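Progress report, May
Evura compact keyboard, firmware and input testing
Prepared by Thịnh Tiêu for Lucie Beaulieu, Arkon

Dear Lucie,

This report covers the work done at Tillport since the last payment. The short version is that the firmware is in good condition, and the switches are one step behind the plan.

The scan code was rewritten and the board now reports at 1,000 Hz over the cable. We recorded 1,660 test sessions with the new build. In 217 of them we found at least one double key press, and almost all of these came from the same batch of switches. I have written to the supplier and asked for a replacement batch. The debounce time is still set to 7 ms – we can go lower, but I prefer to wait for the new switches before we change it. 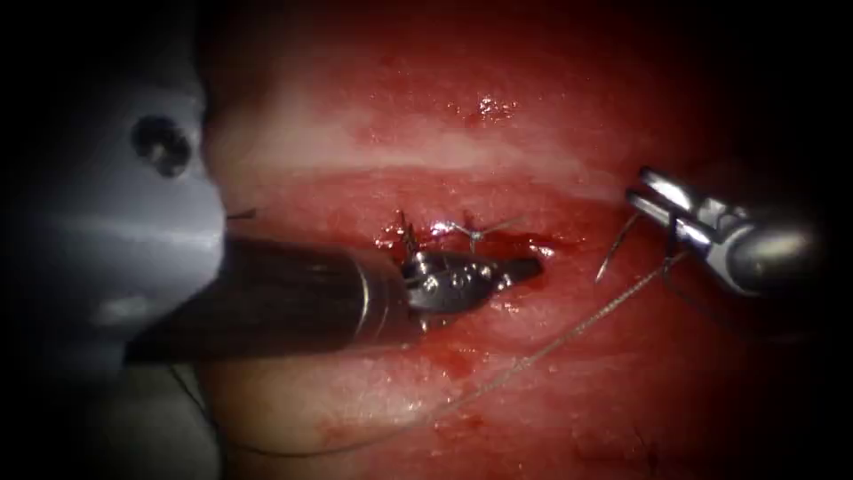 The macro editor can now save profiles on the keyboard itself, so the user does not need to install the software on every computer. Import of old profiles is working, except for the ones with mouse actions. These are skipped with a warning message.

Lighting took more time than I planned. The blue was too strong at low brightness, and white looked cold on the bottom row. We corrected the color table by hand. I am satisfied with the result, but I would like you to look at it on your own sample.

Spending is inside the budget for this period. The replacement switches are not included, and I will send the price when I have it.

For the next period we plan the wireless mode and the battery tests. I need your decision on the key legends before we order the final caps.

With best regards,
Thịnh Tiêu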